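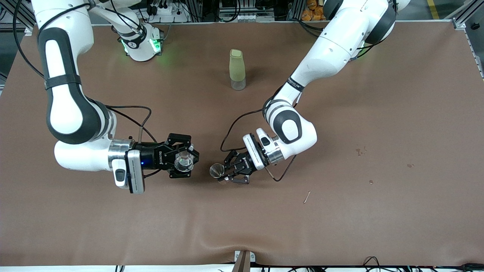 Can you teach a robot to pour by holding its hand?

Mondano's August update makes the usual promise. A person works two robot arms by remote control, the arms pass something from one cup to another, and after enough tries a program learns to do it alone. The company says it has recorded 3693 runs of this kind at its Brollbridge shop, 1339 of them with two arms working together.

We have no quarrel with the method. Showing is often easier than writing code, and getting two grippers that close to each other without a knock takes a steady operator. Our doubts are about what gets counted. Of the two-arm runs, 682 were marked as good enough to train on. The update doesn't say who did the marking or what happened in the rest. A half-missed pour can look fine on a chart.

Then there is the operator. People fix small mistakes without thinking – a tilt here, a pause there – and they do it with eyes and habits the robot doesn't have. Copy the motion and you may copy the fix without the reason for it. Horobets ran into this last year with its lid-closing trials, where the trained arm kept a little wiggle that one operator had used to free a sticky lid.

Mondano plans to show the trained version at Turkbridge, with 40 pours in a row and no one at the controls. We'd like to see cups they haven't used before, set down by a visitor. We have asked whether that will be allowed and will print the reply when it comes.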